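Articles > Household Work Studies > Flat-Pack Assembly on Domestic Floors > Section 4

4. Floor Layout and the Handling of Long Parts

4.1 Background to the layout problem

Instruction sheets for flat-pack furniture usually show each part in isolation, drawn at a convenient angle and surrounded by white space. Little is said about where the remaining parts should be while a given step is carried out. In the assembly sessions recorded at the Flilmont site, this omission accounted for a large share of the time not spent on joining. Parts were set down, picked up to be compared with the drawing, and set down again in a different place. We refer to these movements as relocations and treat them separately from rotations, in which a part stays in its place but is turned to expose another face.

The coding scheme follows Ortner, with one change. Ortner places a part in one of 2 states, stored or in use. We found that long rails and panels often occupied an intermediate condition, lying beside the work and available to it but not yet joined to anything. A third state, staged, was therefore added. The 3 states are exclusive, and a part changes state only when it is lifted clear of the floor or attached to another part.

4.2 Working on the floor

All sessions used white furniture from the Pelora range. Participants were free to work at a table or on the floor. Small fittings were commonly sorted on a table, but frames and panels were moved to the floor early on, where the full length of a rail could be supported. The cost of this choice is posture. A person standing over the work must bend to reach it, and a person kneeling beside it can reach one end of a long rail but seldom both.

Figure 4 gives a typical arrangement. A flat panel lies horizontally, and a long rail with a squared post end runs diagonally across the floor. A separate plank lies loose to the right, near the far end of the rail. In our scheme, a plank in this position is coded as staged.
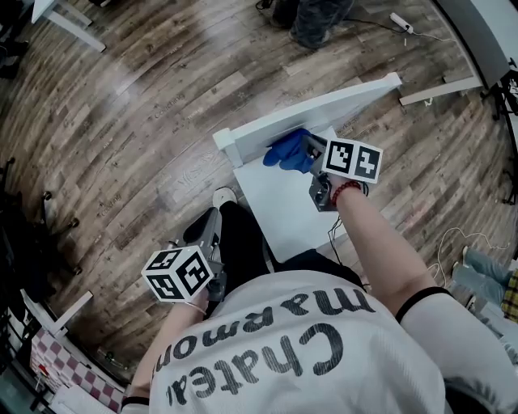

Figure 4. White furniture piece on a laminate floor, with a long rail set diagonally and a loose plank near its far end.

The diagonal position of long parts deserves comment. Instruction drawings place rails parallel to panel edges, and it might be expected that participants would copy this arrangement. Many did so at the start of a session and abandoned it later. A diagonal rail takes up more floor in both directions, yet it leaves one end close to the person and the other clear of the parts in hand. It also blocks the route to anything stored behind it. Relocations following a diagonal placement were mostly of this second kind – the rail itself was left alone, and shorter parts were lifted over it.

4.3 Relocations and rotations

Across the coded material we identified roughly 400 relocations. Of these, 23 involved a part that had already been joined to at least one other part. Such moves are few but slow. A joined assembly is heavier than its pieces, and until the last fasteners are tightened its corners do not hold their angle reliably. Participants tended to slide these assemblies across the floor, accepting some scuffing of the lower edge, and to lift them only at a threshold or a rug.

Rotations were harder to code. A rail with a distinct post end can be tracked by eye through a complete turn, whereas a plain plank with identical ends cannot. Where the coder could not decide whether a plank had been turned end for end, the event was entered as a handling without rotation. The rotation counts for plain planks are accordingly lower bounds and should not be compared directly with those for rails.

4.4 Surface and surroundings

The floor covering affected the work in two ways. Smooth laminate allowed panels to be slid with little effort, but it also let them creep when pressure was applied from one side. Participants answered the creep by bracing a panel with a foot or a knee. Patterned surfaces made small fittings difficult to find, a point also raised in the Paslow trials for screws and dowels dropped during assembly.

Cables on the floor were coded as fixed obstacles, together with table legs and stands. They reduced the area available for staging without reducing the nominal area of the room, and the two figures should be reported separately. A room that appears generous on a plan may offer only one clear strip long enough for a rail. Where this was so, the strip was generally filled first, and later parts were leaned or stacked at its margins – an arrangement that raised the number of relocations in the closing steps. The effect of clearing the floor before unpacking is taken up in Section 5.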